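Rules for a kitchen that does not exist

When Virgil Rusu started to write safety rules for household robots, he expected to spend most of his time with real machines. Now he spends it at a desk in Ellthorpe, where he looks at simulated kitchens and argues about knives.

Rusu is the main author of the Clirum guide, a set of working rules for teams that test robot arms in simulation before they go to real homes. The first version, from January, had 48 rules. Grigore Ilie, who runs the testing group at Prallora, read it on the train and sent back a list of complaints longer than the guide itself.

"Many rules were copied from factories," Ilie told me. "In a factory you put a fence. In a kitchen, where do you put the fence? Around the toaster?"

The two men have worked together since then, and the second version is organized by the object and not by the machine. It has fewer words about motor limits and many more about sinks, outlets and the front lip of the counter.

Keep-out zones come first

For every test, the team must write down which objects the arm may touch, which it may only pass, and which it must stay away from. A knife block belongs to the last group, unless the task is about knives. The zone is drawn around the handles as well as the block, because the handles are what a passing gripper would catch. A kitchen scale is more difficult. It may be touched on the platform, but a push from the side counts as a fault, even when nothing falls.

Ilie's group ran 963 trials under these rules. In 228 of them the arm entered a zone that it should not enter, and in most of these cases the task was still completed. Under the old way of scoring, they would all be called a success.

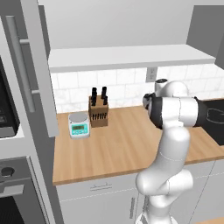 Write the stop before the start

The second rule is shorter. Before the first trial, the team must agree on what will end it, and this must be on paper. Rusu is strict here. He has seen groups run a test, watch a strange movement, and decide afterwards that it was acceptable.

The guide asks for a hold of 3 seconds after each stop, during which the arm may not try again. Spahić, a smaller company that joined the work in spring, finds this too slow for simulation, where time is cheap but computers are not. The question is still open, and comments on the draft will be accepted until Sat 16 June.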